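Plunell Boot and Shoe Dryer
Section 4: Preparing footwear and running a drying cycle

Read Section 2 (Electrical safety) before using the dryer for the first time. The steps below apply to both the wall-mounted and the free-standing version.

4.1 Before you load the dryer

1. Knock off mud and grit outdoors. Do not rinse the dryer tubes to clean them — wipe them with a damp cloth.
2. Take out removable insoles and dry them flat on the side rack.
3. Loosen the laces down to the second or third row of eyelets and pull the tongue forward.
4. Check inside each shoe for stones, socks or paper. Anything left in the toe will block the air outlet.

Note: Canvas and other thin fabrics dry faster than leather. Load them on their own and use the LOW setting.

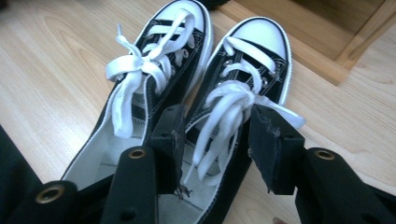 Fig. 4-1. Canvas high-tops with white laces.

High-top shoes and boots need the long tubes. Low shoes can be dried on the short tubes supplied in the accessory bag. To change a tube, turn it a quarter turn to the left, lift it off, and press the other one down until it clicks.

CAUTION: Let the tubes cool for 2 minutes before changing them.

4.2 Starting a cycle

1. Place one shoe over each tube, with the opening facing down. The tube should reach past the heel but not press against the toe.
2. Plug the dryer into a grounded outlet. It draws 600 watts on LOW and 800 watts on HIGH.
3. Set the heat switch to LOW or HIGH.
4. Turn the timer clockwise to the time you want. The green light comes on and the fan starts.
5. When the timer reaches zero the heater shuts off. The fan keeps running for a short while to cool the tubes.

If the light flashes amber, the air path is blocked. Turn the timer to zero, take off the shoes, clear the tubes and start again.

CAUTION: Do not use HIGH for glued soles, patent leather or waxed boots. Do not cover the air intake on the back of the unit.

4.3 After drying

Feel inside the toe. If it is still damp, run another short cycle on LOW. Put the insoles back only when they are fully dry, and empty the drip tray before you store the dryer.

Section revised 2018-11-16. Timer settings for each material are listed in Section 5.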